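So I finally made it to the open day at Bremari, the artificial flower people out past the ring road, and I have been boring my family with it ever since. I'd bought their stems online for years (Vuklow, the garden shop near me, stopped carrying them, long story) and I had always wondered what the place looked like inside. Big! Bright! Far fewer glue guns than I'd pictured!

We started in the stockroom, which smells like a new raincoat. Sólveig Lauritsen took our group through, and she told us they keep 1,000 different kinds of stems and leaves on the shelves. The catalog says 3,911 if you count every color separately. I believe it. I lost ten minutes in the ferns alone and had to jog to catch up.

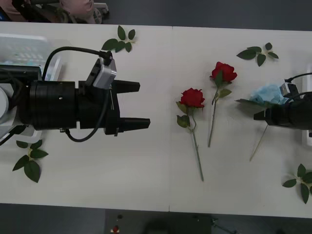 I'm a rose person, I should say that up front. My mother had a red climber over the back porch, and I've been chasing that color in silk and polyester my whole adult life. So the arranging room was my favorite stop, with its long white table and those red roses laid out on their green stems, leaves tucked in right under the blooms. On plain white you can really judge a red. At home I do this on a brown kitchen table and everything looks muddy, so I'm buying a white cloth before I start on the Christmas stuff.

We were encouraged to get our noses right in there, and I did. The better roses have some weave to them, and the outer petals roll back a little at the lip the way a garden rose does on its second day. I've bought plenty of cheap ones with flat petals, and they look like cupcakes.

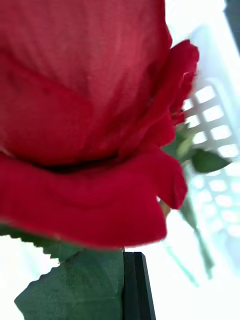 Red rose up close, with the weave showing in the petals and a toothed green leaf underneath.

Next came the fabric talk, given by a man from Nørgaard, who supply some of the cloth. He passed swatches around and we all petted them like kittens. I learned that a dark backdrop makes red look richer and makes blue vanish, which explains my hallway.
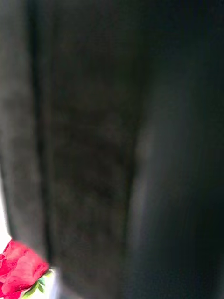

Dark cloth, very close, and a bit of red rose down in the corner.

Lunch was soup and a roll for 50 kroner, and then I went straight back to the flowers. I'd never considered pale blue hydrangeas with red roses (too patriotic?) but I'm sold now, especially with extra leaf sprigs to fill in the gaps. My one grumble is the stems. They're long and lovely and they'd never fit in my vases without wire cutters.
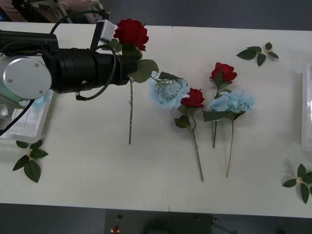

Torkum, who read my first draft of this, says I'm wrong about cutting them, and that I should bend the bottom few inches into a loop so the stem can be used again in a taller vase. Fair enough, I'll try it on the cheap ones first.

The shop is by the exit, naturally. I left with six roses, two hydrangeas and a bag of leaves. They're doing another open day in September and I've already put my name down.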